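Ask a robot to put the kettle on and you'll still be waiting at bedtime. Ask it to move a small part from one tray to another, though, and things get exciting fast.

I spent a morning in April at Skelter, a small outfit that teaches robot arms the fiddly jobs most of us do while thinking about lunch. Sorting, slotting, pressing a button when the tray is full. Most of the early practice happens in simulation, where a dropped part costs nothing and the arm can try again straight away. One task had been run 900 times before I'd finished my coffee.

"People want to see the laundry," says Zihan Tan, laughing. "I want to see it pick up one odd-shaped thing and set it down square." 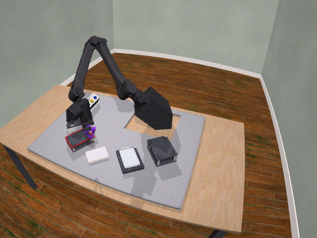
*Tray work in simulation: the arm at its bench, with the button box just behind the gripper.*

Odd shapes are where the fun starts. A flat slab is easy enough to find but awkward to grip, because there's so little edge to get hold of. Something lumpy has plenty of edges, and the arm has to choose. Lungile Hlongwane showed me the scores for the team's latest lumpy part: 79 good placements out of every hundred tries, up from 32 at the start of the year. I cheered out loud (I was the only one).

Would it work on a real shop floor? Sometimes! Rommel Calimlim runs a packing line at Sostside and has been trialling one of the arms on a single station. It's slower than his crew and it hates shiny wrappers, but it will happily fill trays through the night shift, a job he has trouble finding people for.

Homes are harder – every kitchen drawer is its own colour of chaos. Tan's guess for a machine that can empty a dishwasher without supervision is 12 years. Hlongwane thinks sooner, and they've got a dinner riding on it.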